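**Wanted: bass player, July through whenever the van dies**

Altwood is a four-piece folk-rock band currently operating as a three-piece. Our last bassist left for dental school, and we're told his parents are thrilled.

We have 17 songs, eight of them finished, and a July run of small rooms ending at the Onudstead, which holds 600 people and has yet to be asked to. You should own an amp, sing a passable low harmony and be able to hear the word "banjo" without sighing. Pay is $40 a show plus supper. Supper is usually the better half.

Rehearsals start at 7 p.m. Send two songs, any recording quality, to Khrystyna Dovhaniuk. Zakhar Panasiuk drums and doesn't answer email.

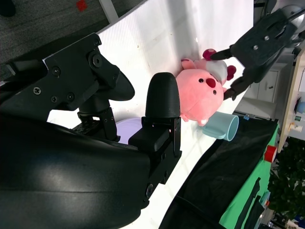
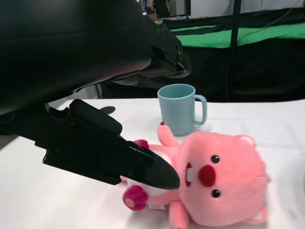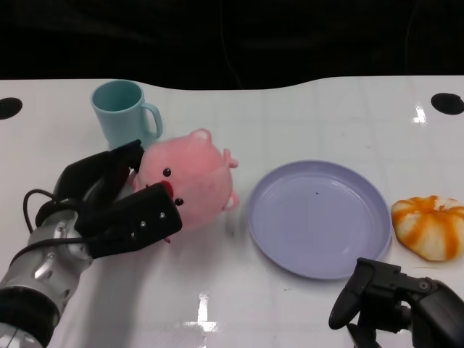 *Last picture: blue mug, pink pig.*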